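Budgeting for a Picking Cell: The Arm Is the Easy Line

Most quotes for a bin-picking cell lead with the arm. It is the easiest item to price and the one least likely to change after the order is signed. The trouble sits further down the sheet.

Trikaser, a contract packer in Gonness, planned its first cell in August. The opening budget had 12 lines. Cabling was one of them, entered as a lump sum. By the second draft it had been split into power, signal, and dress - the ties, loops and slack that let a wrist turn without pulling on a connector.

Grippers need the same treatment. Omerović, the integrator, quotes them per set of test objects. Trikaser supplied 100 items for its trial, mixed in shape and surface, and set a pass mark of 87 picked without help. A buyer who sends only boxes will get a price for boxes.

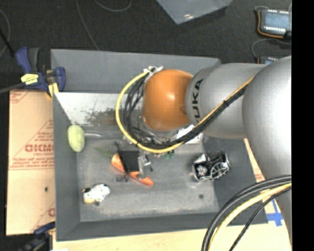
Page last changed: September 17, 2023

Fixtures are often left out entirely. A bin that shifts changes every pick, so it has to be held, and even plain clamps at the corners belong on the list. So does floor space for controllers and cable runs.

Plemby, the planning sheet Trikaser used, allows 300 hours for setup and testing. That figure should be carried as a cost even when the work is done by staff already on the payroll. Spare cables and one spare gripper go in the first order.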